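Paper, Card and a Lot of Promises: packaging gallery

The Drotport makers' fair put its packaging people in the old Sedgwick hall this year, and I went along expecting to be sold something. I was not wrong. Every second stall had a word like "conscious" on it, and one had it on the tablecloth. I don't dislike boxes. I have kept biscuits, screws and tax letters in them all my life. What I dislike is being told that a box will change how I feel about my socks.

So this page is a gallery of sorts, with one picture and a good deal of grumbling, put up on 28 June 2021 while I still remember who said what. More will follow in July if I can be bothered to sort them.

Lidded boxes first, as they were the ones people fussed over. The fashion is for a lid joined to the body, so that it swings up and back and never gets lost behind the sofa. Fair enough. A loose lid is a nuisance. But a joined lid wants space behind it, and most shelves I know don't have any. You end up pulling the whole box out to get at a stamp.

A teal cardboard box, open, on a wooden table with plenty of grain to look at. Matt card, lid up. I'll admit the colour looks well against the brown.
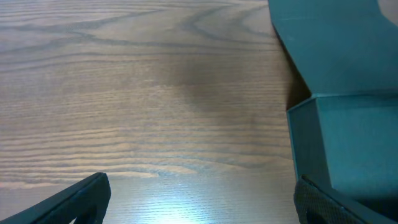

Bonifacio Segura wrote in to say that I was being unfair to the joined lid, and that he has had four of them on a hall shelf for years with no trouble, as long as you leave a hand's width at the back. He added that the fold is the bit to check before you pay, and that a cheap one goes white and furry along the crease by Christmas.

I'll give him the second part. The fold is where they all go. I asked at three stalls how many openings a lid is good for and got two shrugs and one figure, which was 437. I asked who had sat there opening and shutting a box 437 times and why they had stopped. The answer was that it came from the supplier. I wrote it down anyway, in the spirit in which I write down bus times.

On colour. Teal is having its turn. Before that it was mustard, and before mustard it was a sort of plaster pink that showed every thumb. The sellers say teal is "calming". I'd say it hides a scuff better than cream does, which is a perfectly good reason to buy it and needs no help from my nerves.

On matt card. It feels nice in the shop. Then you put it on the kitchen table, someone leaves a buttery knife near it, and you have a mark for life. Zuleica Mendonça, who ran the Trastetti stall and was more patient with me than she needed to be, told me to go over it with a soft rubber. I have tried that on a box at home. It took off the pencil and left the butter.

On tables, as people do ask. A strong wood grain makes anything put on it look dearer than it is, and every seller at Sedgwick knew it. Take the same box home to a white melamine shelf and see whether you still love it. I would like one fair, just one, where the goods are shown on top of a washing machine.

On price. The Videro range was the dearest by some way, and I couldn't find the extra money in it. The card felt the same to me as the one next door. Aparecida Lopes thinks the corners are better made and says I should have pressed them. I did press them. They were corners.

What I bought, after all that: 2 small ones without lids, for seeds. They cost less than my lunch. Cyprian Rutkowska bought a big one with a lid for photographs and hasn't put any photographs in it, so I can't report on how it does.

If you have had one of these joined-lid boxes in proper daily use for a year or more, write and tell me what the fold looks like now. I mean daily use, with somebody's hands in it. Boxes that hold last year's Christmas cards don't count. And please say what you paid, as the people who love them never do.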